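Moving a diabetic cat to a new vet

fenland_moggy
We're moving to Relport in January and I need to register our cat somewhere. She's 12, diabetic, on insulin twice a day. Two practices in reach: Skevano, five minutes' walk, and Draltora, a 32 minute drive. Skevano shuts at 7pm and sends you elsewhere overnight. Draltora has a vet on the premises all night. Which would you pick?

tobermory2
Draltora. With a diabetic cat you want someone there at 3am. Mine had a hypo one night and I wouldn't have wanted to start explaining her history to strangers.

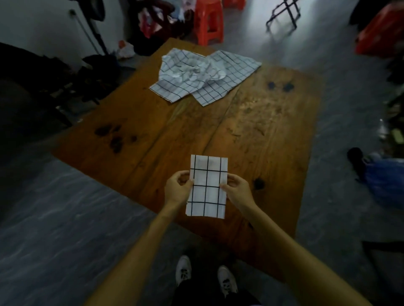

Also ask whether they'll do a glucose curve at home readings price or whether she has to stay in for the day. Ours hated staying in and the numbers came out far too high.

Pană
I disagree. Most of what a diabetic cat needs is routine stuff: weight, bloods, repeat prescriptions. You'll be there every couple of months at least. I'd take the one she can get to without half an hour of yowling, and keep the emergency number on the fridge.

tobermory2
Fine until the emergency. Where does Skevano send people overnight?

fenland_moggy
I rang and asked. They use Draltora.

Pană
Well, there you go. Register at Skevano and you end up at Draltora at night anyway.

tobermory2
But without her notes. That was my point.

gate_and_hound
Skevano do send notes over, but in the morning. We've been with them for years. The building has been a vet's since 1956 and the parking hasn't improved. Good with cats, separate waiting area. Get them to print you a summary and keep it in the carrier.

fenland_moggy
That's useful, thanks. Does anyone know what the night fee is?

gate_and_hound
We paid 886 for one night last winter, but that was a dog on a drip with x-rays. The consultation was only part of it. Ring and ask, they will tell you.

tobermory2
Check your insurance before you move as well. Some policies want to be told about a new address and a new practice, and you don't want a gap with an existing condition. 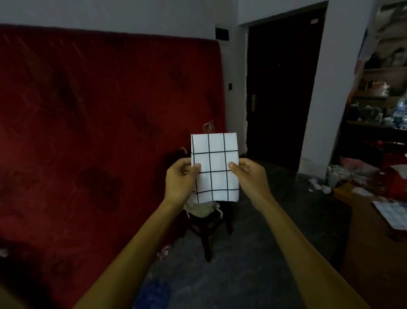
Get the full history emailed from your present vet too, not only the vaccination card. The new one will want the last fructosamine results and the dose changes. Ask for a month's spare insulin if they'll prescribe it.

Pană
Agree with that part. And keep it in a cool bag on the day, away from the ice pack.

fenland_moggy
Going with Skevano for now and I'll ask Draltora if they'll hold a copy of her records. Will report back once we're in.

gate_and_hound
They did that for us. You have to fill in a form at the desk.

Last updated: January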